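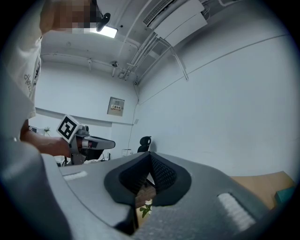 Itzel Esquivel has remarked that most people who stop using encrypted mail do so in the first week, at the moment when they must find the key of somebody else, and that Buriris should be judged on this moment before any other. The remark was made on the project's mailing list in answer to a proposal for stronger ciphers, and it is often repeated in discussions about the software.

Buriris is a free key directory server for encrypted electronic mail. It stores the public keys of the users of one mail domain, gives them out to mail programs on request, and keeps a public log of every change. It is written mainly in Go, with a small administration interface in Python, and it is distributed under a permissive licence. The current stable series is 4. The server is developed in Prarkstead by the company Virnen together with outside contributors.

Contents
Background
History
Design
The change log
Clients
Administration
Security
Reception
See also

Background

In public key encryption each user has two keys. The public key may be given to everyone and is used for encrypting a message; the private key stays with its owner and is used for reading it. A sender must therefore obtain the public key of the recipient before the first message, and must have some reason to believe that it is the right one. If an attacker succeeds in giving the sender a false key, the encryption works as usual but the attacker can read the message.

Older key servers accepted keys from anybody, for any address. This made them simple to run, but a search for a well-known address could return several keys, and old keys could not be removed. Later systems placed the keys under the control of the mail domain. Such a directory can check that a key really comes from the holder of the mailbox. Its weakness is that the users must trust the operator of the domain, who could replace a key quietly for a short time and then put the correct one back.

Buriris belongs to the second group. It tries to make quiet replacement visible by means of a log, while the trust in the domain operator for the first delivery of a key remains.

History

The first version was an internal tool of Virnen, a hosting company which at that time offered mailboxes to small businesses. It was a set of scripts that copied key files to a web server every night. The name Buriris was used already in the scripts and its origin is not documented. Two explanations were given on the mailing list by early contributors, and they do not agree.

The scripts were replaced by a proper server when customers complained that a new key was available only on the next day. The source code of this server was published in March of the following year. The first public release had no log, and the documentation warned against its use for domains outside the control of the person installing it.

Series 2 added the change log in a simple form. Series 3 was a larger rewrite and is remembered mostly for a difficult migration: the database format was changed twice in the series, and installations which had skipped the first of these changes had to be rebuilt from the mail server. The migration guide for series 3 is still the longest page of the documentation.

Series 4 introduced the present log format, which is named Amarasinghe. With this series the developers also stopped including their own web mail plug-in, which had few users and was hard to maintain. Support for series 3 ended on 31/07/2025. Installations of that series continue to answer requests, but they receive no further corrections.

Design

A Buriris server consists of three processes. The first receives new keys, the second answers requests, and the third writes the log. They run under separate system accounts. The process that answers requests has read access only, and it is the only one that needs to be reachable from the internet.

When a user submits a key, the server sends an encrypted message to the mailbox. The message contains a random value which the mail program must return. In this way the server learns two things, that the person has access to the mailbox and that the person holds the private key. If no answer arrives, the submission is deleted after a period set by the administrator. The mail program can carry out the exchange without help from the user, and most of the supported programs do this.

Each address can have one active key. Former keys are kept in an archive which is not searchable by outsiders, so that old signatures can still be checked inside the organisation. Some contributors have asked for several active keys for each address, mainly for people who use a separate key on a telephone. The request was discussed at length and rejected, on the ground that a sender would then have to choose.

Requests are made by a hash of the address and not by the address itself. This makes it harder to collect addresses from the server, although it does not prevent somebody from testing a list of likely names. The server can limit the number of requests from one network for this purpose.

The change log

The log is a list of entries to which new entries can only be added. Each entry contains the hash of an address, the hash of the new key, the time, and a value calculated from the entry before it. If an old entry is altered or taken away, all the later values are no longer correct.

In the Amarasinghe format the entries are arranged as a tree. A mail program can ask for a short proof that a certain key is in the log, and does not need to download the whole of it. It can also ask for a proof that the present log is a continuation of an earlier one. The second kind of proof protects against an operator who keeps two different logs and shows each of them to different people.

This protection is effective only if different parties compare what they have seen. For this reason a server may be given a number of witnesses, which are other servers that sign the state of the log at regular times. A mail program can be set to refuse a key when the state has not been signed by enough of them. The default setting gives a warning only. The choice of the default was debated among the developers, as a refused key often leads the sender to write without encryption.

Clients

Any mail program that can fetch keys over HTTPS from the domain of the recipient is able to use a Buriris server, without the proofs. Full support, including the log, is provided by a library written in C. Bindings exist for several languages, and their quality differs. The binding for Java was without a maintainer for a long period and was later taken over by Virnen.

There is also a command line tool. It is used mainly by administrators, for looking up a single key or for checking the log of a foreign domain.

Administration

The server is installed from packages or from a container. It needs a certificate for the web address of the directory and an account on the mail server for sending the test messages. Documentation is available in English and is partly translated.

The administration interface shows the pending submissions and the condition of the witnesses. An administrator can withdraw a key, for instance when a member of staff has left, and the withdrawal is written in the log in the same way as a new key. It is not possible to submit a key for another person through the interface. This function existed in series 2 and was removed.

For testing, the project publishes a sample directory with 3,031 generated keys. The recommended smallest configuration is tested against 3,000 requests per minute with this directory.

Security

A review of series 4 was carried out before its release. It covered the server and the C library, in all 1,098 functions, and left out the command line tool. The most serious finding concerned the test message. The random value was compared in such a way that the time needed for the answer revealed how many characters were correct. The comparison was changed before publication.

Several limits are described in the documentation itself. Buriris does not hide who is writing to whom, as the headers of a message remain readable. It does not protect the private key on the user's computer. A person who gains control over a mailbox and submits a new key will pass the first part of the test and, with the new private key, also the second. The rightful owner can then notice the change in the log, but the change is not prevented. Mail programs with full support warn the owner when an entry for the own address appears which they did not cause.

Reception

Buriris is used chiefly by organisations that run their own mail server. Administrators have praised the separation of the processes and the small number of settings. The most common criticism concerns the witnesses. A small organisation must find others that are willing to sign its log, and the project offers no directory of them. Esquivel has proposed an exchange list for this purpose, which is under discussion for the next series.

A second point of criticism is the lack of support for shared mailboxes. When several people read the same address, they must share one private key, and the whole group needs a new one when a member leaves.

See also

Public key infrastructure
Key server
Electronic mail encryption
Hash tree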